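Notes > Robots > Planning

Why my planner kept taking the long way around

By Gizella Szabó – August – 2 min read

I've been meaning to write up the collision checker for ages, and I finally have a pot of coffee and a free morning, so bear with me.

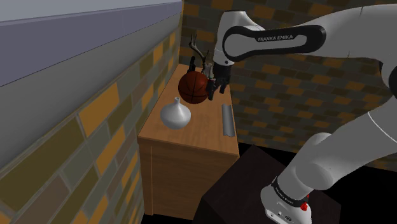 The planner we use at Brunard (I call mine Hajdu, after my old street) samples joint configurations until it finds a path that doesn't touch anything. Lovely idea! The trouble is that once the arm is holding something, that something has to count as part of the arm, and my code was still attaching a bounding box to the gripper instead of a sphere. A box around a ball has corners, of course, and those corners were "hitting" things that had plenty of room to spare.

I swapped in the sphere, reran all 300 simulated starts, and the failures went from 32 to 2. Ferenc Vass thinks the last two are a bad seed for the inverse kinematics – I suspect my joint limits, and I'll be poking at those next.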